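Werkstatt > Roboterarme > Vormachen und Fernsteuern > Sieb greifen per Fernsteuerung

Lesezeit: 3 Minuten

lochblech_edari
30. April 2018

Moin zusammen, ich sitze seit Januar an unserem Küchentisch-Projekt (Edari, manche kennen es vom Treffen in Hellholm) und hab jetzt 192 Durchgänge vorgemacht, alle ferngesteuert mit dem Mabula-Griff. Tasse geht, Erdbeere geht auch, aber beim Sieb eier ich jedes Mal rum. Ich fahr von der Seite ran, korrigiere, fahr zurück, korrigiere nochmal ... und genau das Gezappel lernt er dann natürlich mit. So sieht das bei mir aus:
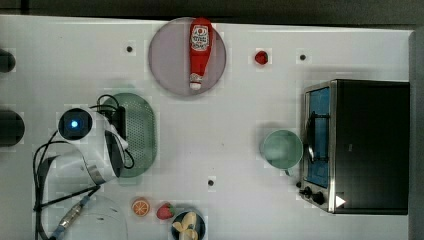 Greifer am Sieb, Ketchup auf dem Teller, Tasse neben dem Ofen

Von den 192 hab ich 177 behalten, der Rest war Murks. Wie macht ihr das, vorher üben oder einfach durchziehen und hinterher aussortieren?

knickarm77
Üben! Ich mach jede neue Bewegung erst ein paarmal ohne Aufzeichnung, sonst sind die ersten Durchgänge immer die schlechtesten. Und fernsteuern würd ich da sowieso nicht. Arm freischalten, mit der Hand ans Sieb führen, fertig. Du spürst, wann du anstößt, das gibt dir kein Griff der Welt.

lochblech_edari
Mit der Hand führen hatte ich am Anfang, aber dann hab ich ständig meinen Ärmel in der Handgelenkkamera. Und auf die bin ich angewiesen, von oben verdeckt der Arm ja einen Teil vom Sieb. Aus der Nähe hab ich dafür das hier:
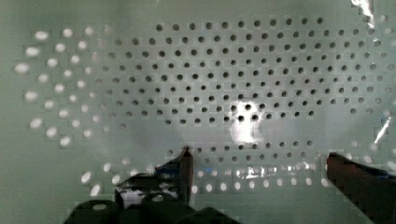
Blick vom Handgelenk: Löcher teils dunkel, teils hell, rechts der Mitte ein Lichtfleck

zahnriemen
Da hast du doch dein Problem :) Wenn du beim Steuern nur auf das Bild guckst, würd ich auch rumeiern. Die Löcher sehen überall gleich aus, da erkennt man null, wie weit man noch weg ist. Dreh mal die Lampe weg oder häng was Mattes davor. Bei meinem Hovitz-Arm hat das mehr gebracht als alle Überei.

knickarm77
Seh ich anders. Wenn er mit einem Lichtfleck nicht klarkommt, klappt es in einer normalen Küche nie. Lass die Lampe, wo sie ist, und mach lieber mehr Durchgänge. Ich bin bei 3000, und da ist jede Menge blödes Licht dabei.

zahnriemen
3000! Du hast aber auch keinen Garten.

lochblech_edari
Okay, ich probier beides, erst matt, dann wieder mit Fleck. 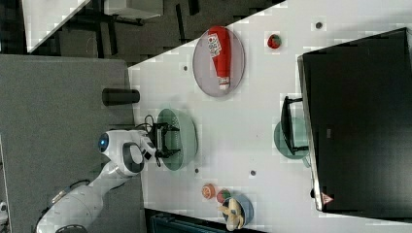 Noch was zum Anfahren, das hab ich gestern Abend umgestellt und bin ziemlich begeistert: Ich komm jetzt immer von oben, halte kurz an und geh dann erst runter. Bei der grünen Schüssel steht der Greifer dann direkt drüber, und ich kann zwischen den Fingern noch reingucken, bevor ich zumache. Nur die Kabelschlaufe überm Handgelenk macht mir Sorgen, wenn ich stark drehe. Klettband? Oder hat wer was Besseres?

knickarm77
Klettband, aber locker. Und die Pause beim Anhalten kurz lassen, sonst bleibt er dir später genau da stehen.

zahnriemen
Spiralschlauch. Klett ging bei mir dauernd auf.

Kontakt | © 2018 Forum Werkstatt Hellholm | Nach oben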